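**Thread: Wrist view occlusion in the soft-surface set - keep or discard?**

**r_lanz** wrote:
The Mendwood soft-surface set now stands at 200 episodes. In a number of them the object covers most of the wrist view. I propose that these be removed before Thursday's training run.

**hpichler** wrote:
I do not support removal. The policy will meet the same view in use, and examples without it would leave a gap. Please state which episodes are concerned.

**r_lanz** wrote:
Chiefly those with the tall cup on dark fabric. Two operators have also reported that they steer by the overhead view alone in that phase.

**t.kaufmann** wrote:
That is a fault in operator guidance and should be handled separately. A typical view is attached for reference.
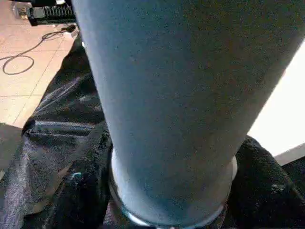
*Wrist view, pale blue cup against black fabric.*

**hpichler** wrote:
The left contour and the base ring remain clear against the cloth. I would keep it.

**r_lanz** wrote:
The contour, yes. Very little of the surroundings is left, however. I maintain my objection - but would accept a separate tag.

**t.kaufmann** wrote:
Agreed. Please tag them "near-full" and train 2 versions, with and without.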